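Foro de Cocina de Diario > Legumbres, arroces y pastas

Tema: Garbanzos duros desde que me he mudado

lunadeguiso
Mensajes: 30

Buenas tardes a todos. Llevo tiempo leyéndoos sin escribir y al final me he animado, porque estoy un poco desesperada con los garbanzos. Me mudé en agosto y desde entonces no hay manera: los pongo la noche antes, los cuezo a fuego lento como me enseñaron en casa, con su hueso de jamón y su zanahoria, y a las tres horas siguen con ese corazón duro que te deja el cocido triste. Compro los mismos de siempre, los Drosomlow del paquete grande, y la olla también es la misma de toda la vida.
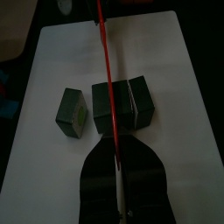

Lo único que ha cambiado es la casa, y con la casa el agua, que aquí sale durísima (el hervidor cría una costra blanca que da pena verla). ¿Puede ser eso? Una vecina me dice que le eche bicarbonato y otra que ni se me ocurra, y yo ya no sé a quién hacer caso. Gracias de antemano y perdonad el rollo.

pucheroytente
Mensajes: 2459

¡Bienvenida, lunadeguiso! Y nada de perdón, que aquí los rollos nos gustan. Para mí es el agua, sin ninguna duda. El calcio endurece la piel y con eso no hay fuego lento que valga. Yo viví unos años en un pueblo de agua malísima y lo arreglé remojando con agua embotellada de mineralización débil y cociendo con la misma. Sale algo más caro, pero para un cocido de domingo compensa de sobra. Y si no quieres cargar garrafas, una cucharadita rasa de bicarbonato en el remojo, enjuagas muy bien y listo.

remolachazo
Mensajes: 1615

Pues siento llevar la contraria a pucheroytente, a quien leo siempre con mucho gusto, pero lo del bicarbonato no lo puedo ver. A mí me deja un regusto a jabón por mucho que enjuague, y la piel se suelta toda y te encuentras media olla de pellejos flotando. Antes de tocar el agua yo miraría la edad del garbanzo. Los de paquete a veces llevan muchísimo tiempo en la estantería, y un garbanzo viejo es viejo con agua dura y con agua bendita. Yo los compro a granel en Garrido, que tienen mucho movimiento y siempre dicen de qué cosecha son, y desde entonces se me acabaron los disgustos.

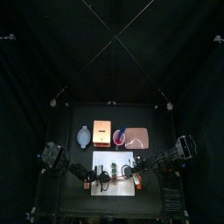
¿Se puede salar el agua del remojo o eso los endurece?
Un puñadito de sal en el remojo les viene muy bien, ayuda a que la piel ablande y además quedan sabrosos por dentro. Lo de que la sal los endurece lo he oído toda la vida y en mi cocina no se ha cumplido. Eso sí, luego prueba el caldo antes de volver a salar, sobre todo si lleva jamón.

pucheroytente
Mensajes: 2459

¡Hombre, remolachazo, si te queda regusto es que te pasas con la cuchara! Con lo que digo yo no se nota nada - pero en lo de la cosecha te doy la razón, que una cosa no quita la otra.

calderodeester
Mensajes: 2

Hola, me meto en la conversación con mucho cariño, que soy nueva. Escribo desde el valle de Ester, donde el agua es tirando a dura, y aquí en casa somos muy de garbanzo.
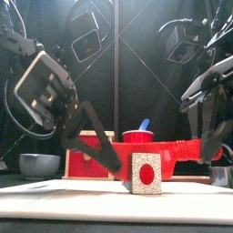
Yo saldría de dudas haciendo una prueba bien sencilla antes de cambiar de tienda o de ponerse a comprar garrafas. Coges un puñado de tus garbanzos y lo remojas con agua del grifo, y otro puñado igual con agua embotellada, la misma noche y en la misma encimera. Para no liarse luego, lo mejor es usar dos cacharros que no se parezcan, como el cuenco gris y el recipiente metálico que salen al fondo en la foto, y así por la mañana, medio dormida, una sabe cuál es cuál. Después los cueces por separado el mismo rato y los pruebas. Si salen duros los dos, mira el garbanzo, y si sale duro solo el del grifo, ya tienes al culpable.

remolachazo
Mensajes: 1615

Eso me parece de lo más sensato. Añado una cosa: que los meta en agua ya caliente, y si hay que reponer, caliente también. Yo el chorro frío a media cocción no lo perdono.

lunadeguiso
Mensajes: 30

¡Qué alegría de respuestas, muchas gracias a los tres! El viernes por la noche pongo los dos remojos, con sal como dice remolachazo, y el sábado os cuento. De momento dejo el bicarbonato en el armario - sin rencores, pucheroytente. Y ya que estamos, ¿alguien ha probado la olla rápida Ikdale para legumbres? La he visto de oferta y me está tentando.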